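Bemus Youth Soccer: progress report to the Urico fund
26 August 2020

Hi all,

You asked for a page or so on how the season is going, so I'll try to keep it short (I never manage it). The quick version is that we're playing again, the kids are thrilled, and your money has mostly gone where I said it would.

We ended up with 649 players registered across all the age groups. I was bracing for a much lower number after the spring we had, and a lot of those forms came in during the last week before the deadline. The under-10s are bursting at the seams. The under-16 girls are thin, though, and I'd like to talk to you about that one separately.

Training started back in small groups, with each group keeping to its own corner of the field at Rewi Park. Parents wait in the parking lot, which they hate, and I get it! The coaches have been great about it. We had to drop scrimmages for the first stretch and do a lot of passing and footwork instead, and I have to say the first touch on some of these kids is way better than it was last year.

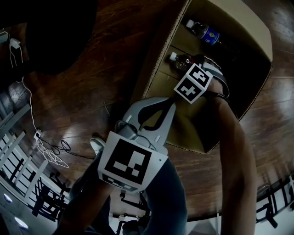
Games are the harder part. The league gave us five dates before the break and we've played three of them so far. The under-14s won at Skandbridge, 3–0, on a field that was basically a sandbox, and then lost the next one at home to a team they should have handled. Their coach is still grumpy about it.

On spending: goals and nets are paid for, and so are the referee fees up to the break. The fee waivers are running higher than I budgeted – more families asked, and I said yes to all of them. I moved some of the travel line over to cover it, seeing as we're hardly traveling anyway. If you need that in a more formal letter, let me know and I'll write one up.

Still to do is the drainage on the lower field. The contractor wants dry ground and I want it finished before December, so we'll see who wins. I'll send the invoices along with the next report.

Thanks again for sticking with us this year.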